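Tritirine Planner: Frequently Asked Questions

Mon 16 August
By the Tritirine maintainers, Uvthorpe

What does Tritirine do?

Tritirine is a grasp and motion planner for two-jaw grippers. It takes a segmented point cloud and a task label, returns a ranked list of grasp poses, and hands the selected one to the trajectory layer. It does not do segmentation. Most sites run it behind Panicker, our perception node, but any node that publishes the same message type will work.

Which version should I be running?

Release 7, unless you depend on the old suction interface. That interface was removed in release 7 and will not return. Configuration files from release 6 load with warnings. Read the warnings, as two of the cost weights changed sign.

Why does the planner reject every candidate on a cloth object?

The default collision model treats all points outside the target segment as rigid. On a folded or slack object the target segment is usually small, and the rest of the same object is classed as an obstacle. Each approach then ends in a predicted collision with the thing you are trying to pick up. Set deformable_margin to a nonzero value. A value of 17 mm is a sensible first setting for cotton and similar fabric. Very stiff canvas may need less.

Can I plan a grasp on a strap or handle instead of the whole bag?

Yes. Use the task label "strap" and make sure the segmenter emits straps as child segments of the bag.

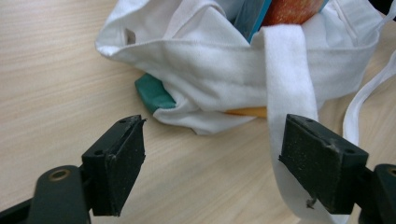

Strap candidates are scored on three terms: free width on both sides, angle between the strap axis and the jaw closing direction, and clearance under the strap. The third term causes the most trouble. Where a wide strap of a white tote lies across the body of the same white bag, depth contrast is close to the sensor noise floor, and the child segment often bleeds into the folds behind it. Farther down, where the strap leaves the bag and falls onto the wooden tabletop, the edge is much easier to recover. If the first candidate is consistently placed on the bag body, raise background_contrast_weight before changing anything else.

Why does the planner choose the narrow strap when two are present?

Free width is normalized by jaw opening, so a thin strap scores higher if all else is equal. To bias the choice, set min_strap_width or pass a seed point in the request. The seed point is a soft preference. Use seed_mode: hard to make it binding.

Does Tritirine account for what is inside the bag?

Only partly. Rigid contents visible through the opening can be passed as separate obstacle segments and will be respected during approach. Contents hidden under cloth are unknown to the planner. There is no mass estimate. If lift force matters, use the force guard in the trajectory layer and set its threshold by hand.

What is error 633?

The request timed out before a feasible pose was found. The candidate list in the reply is valid but unchecked and must not be executed. Common causes are an unfiltered point cloud, a collision mesh at full resolution, or a deformable margin larger than the jaw opening.

How many candidates should I request?

The default is 52. Raising it helps in clutter and does little on an open table. Planning time grows linearly with the count until the collision cache fills, then faster.

Do I need to recalibrate after changing finger pads?

You need to update the pad geometry file. Hand-eye calibration is unaffected if the camera mount was not disturbed. Pad wear is not modeled. If the gripping faces are badly worn, measure the closed gap and enter it as pad_offset.

Can I replay logged requests offline?

Yes, with Drestisell, our log replay tool. It reads the request log, runs the planner with the configuration you supply, and writes a table of score differences. It is deterministic provided that the random seed was logged. Logging of the seed is off by default in release 6 and on in release 7.

Is there a simulator plugin?

Not currently. A plugin for rigid objects is planned for September. Cloth support is not scheduled.

Where do I report a defect?

Open a ticket in the Uvthorpe tracker with the request log, the configuration file, and the Panicker version. Tickets without a log are closed after triage.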